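The Second Shift at Brenen

The Trurlow lab closed to visitors on Sundays, so that was when she did the teaching. She worked from the apartment on Cumena Street, at the kitchen table, with the hand controller on a folded towel to keep it from sliding.

The job sheet had come through on Friday. Brenen wanted 500 good demonstrations of one move: go to the slot, close on the plate, lift, carry, set down. They had 440 already. She needed 60 more by night, and each one had to be driven by hand from start to finish. If she hesitated too long over a pickup, the checker threw it out.

She typed the date at the top of her log, Sun 1 June, and put the headset on.

The simulator took a while to load. It was built to match the real bench at Trurlow, down to the labels on the slots. She had seen the real bench once, in her first week, and had been surprised by the noise of it. The copy made no noise at all.

She checked the overhead view first and then the wide one, the same as always.
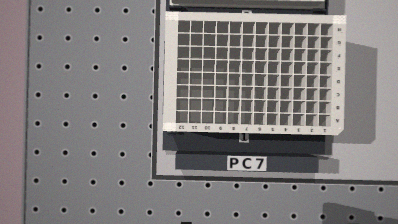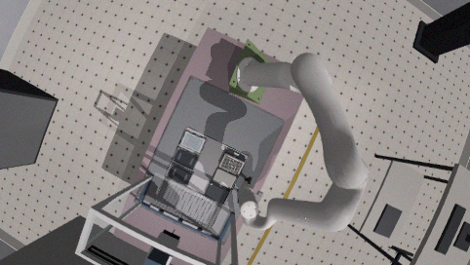
The Sixty

The first ten went badly. She had slept poorly and her wrist was stiff, and the arm copied the stiffness. It came down over PC7 in small jerks, like someone feeling for a stair in the dark. The checker rejected four of them.

She got up, drank some water, and ran her hand under the hot tap. When she sat down again she did not look at the numbers. She watched the gap between the plate and the line of the slot and moved when it looked right.

That was how her father had taught her to back up the truck. He had stood beside the open window and said nothing for most of an afternoon. When she turned the wheel too far he put his hand on the door, and when she had it right he took the hand away. She couldn't remember a single instruction.

By three o'clock she had 31. By five she had 48, and she had stopped thinking about lunch.

On number 52 she did something she hadn't planned. Just before the lift, with the fingers already closed, she waited. It was less than a second – enough to be sure of the grip. She did it again on 53, and on every one after that. The checker passed them all.

She finished at twenty to eight, sent the files, and wrote in the log that the lighting was fine and the controller battery was not.

July

In July they asked her to come in and see the real arm run by itself. The training was done. It had been through 820 trials overnight and dropped the plate in two of them.

She stood behind the yellow tape with her coat over her arm. A technician pressed a key and went back to his sandwich. The arm swung out over the bench, came down smoothly, and closed on the plate.

Then it waited, for less than a second, and lifted.

"It always does that," the technician said. "We're trying to get it out. It costs us time."

She said she could see how it would.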